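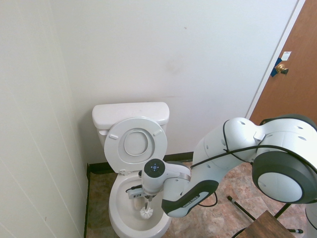
The arm at work with the brush, ground floor washroom.

I have managed the cleaning staff at Borkent for long enough to have written three separate policies on mops, and I had not expected to write one on robots. Since the spring, however, a part of each early shift has been given over to the toilet arm, and several readers of this blog who hold similar posts have asked me to set down how it has gone. What follows is my own view and should not be taken as the position of my employer.

Borkent lets office and workshop space to 85 small tenants. The washrooms are old, narrow and numerous, and most were fitted at a time when the buildings had a different use. Cleaning them has always been done by hand, beginning at 5 in the morning, and it has always been the duty that people asked to be moved from. In my yearly talks with staff the same matters come up: knees, backs, the smell of the products, and the feeling that the work is noticed only when it has been missed.

The trial covers one task, the scrubbing of the bowl. The arm holds an ordinary toilet brush upright and works it inside the bowl. Everything else remains with the cleaner, including the seat, the outside of the bowl, the floor, the handles and the supplies. I mention this early on as the first notice we sent to staff was badly worded. It spoke of "automated washroom cleaning", and a number of people quite reasonably took this to mean that their hours were at risk. I signed that notice and I regret it. A second one went out within the week, and it stated in plain terms that no contract would be shortened during the trial. That promise has been kept.

Odette Vasseur, our shift lead, was asked to draw up the working routine, and I should like to record that she did this on top of her usual duties until I was able to arrange the proper allowance. Her routine fits on one page. The cleaner raises the lid, puts the product in, checks that the floor is clear, starts the programme and stays within sight of the arm until it has stopped. The bowl is then inspected by eye. If it does not pass, it is done again by hand and a note is made in Listik, the log we already used for repairs.

Staying within sight was the point most argued over. Management above me had hoped that the cleaner could move on to the next room, and the savings set out in the original paper rested on this. Odette held that a person answerable for the result must be able to see the work, and that no one should be called away from the far end of a corridor to deal with a dropped brush. I supported her. The time is now used for the basin and the mirror, where the layout of the room allows it, and in the smallest rooms it is simply time spent standing. I have had to defend that standing time at 2 meetings so far.

There are changes I had not foreseen. The notes in Listik have become far fuller than they were. Staff who used to write "done" now write where the limescale sits, which programme missed it and what they would alter. These notes go to Lozano, the firm that adjusts the programmes for us, and on several occasions the wording of a cleaner's note has been taken over almost whole. Two members of staff have asked to be trained in the adjustments themselves. There is at present no pay grade for such work, and I consider this the most serious gap in our arrangements. A person who corrects a machine is doing skilled work and ought to be paid for it. I have put a proposal forward and await an answer in December.

Other changes are less welcome. The early shift was a sociable one, with two people sharing a floor and talking as they went. The arm has altered who works beside whom, and one of our longest serving cleaners told me that she misses the company more than she ever minded the brush. She has since returned to a floor where everything is done by hand, at her own request, and no mark was made against her for it. Another colleague with a bad shoulder has asked that the arm be kept whatever the figures say. Both views are in my report.

On the figures I can say little, except that the budget for training was 4,000 and that it was spent by the end of the second month. The sister site at Mukitz has asked for our papers before starting a trial of its own. My advice to them was to settle the pay grade first, to let the shift lead write the routine, and to read the staff notice aloud to someone who cleans for a living before it is sent.

Comments are open as usual — I would be particularly glad to hear from anyone who has already agreed a grade for this kind of work, and how it was worded.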